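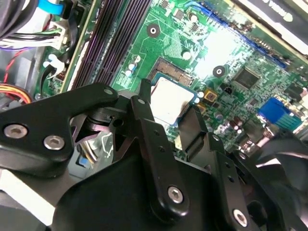

Great news for shoppers in Evthorpe: the stolen laptops are back! Police returned 25 of them to the Clamine electronics store on 22nd June, two weeks after thieves emptied its stockroom overnight. 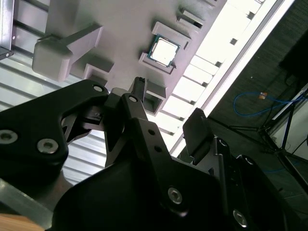
Sharp-eyed cashier Esi Nartey spotted one for sale online, matched the serial number and called it in. Officers found the rest in a storage unit on Owusu Street and arrested two men, who are due in court in August. 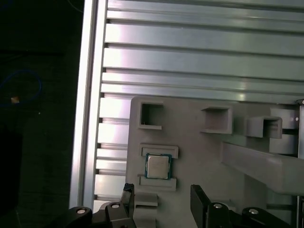
Ribbed metal panel with a blue cable on the floor beside it.

Store manager Kwadwo Aidoo is thrilled, and he has given Nartey an extra week off (well earned!).

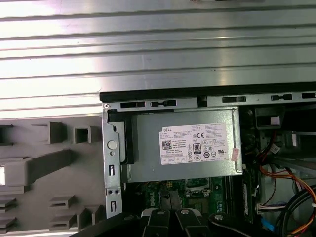

Flustach wrote in to say the store should put her in charge of security, and added that the police deserve a big thank-you too.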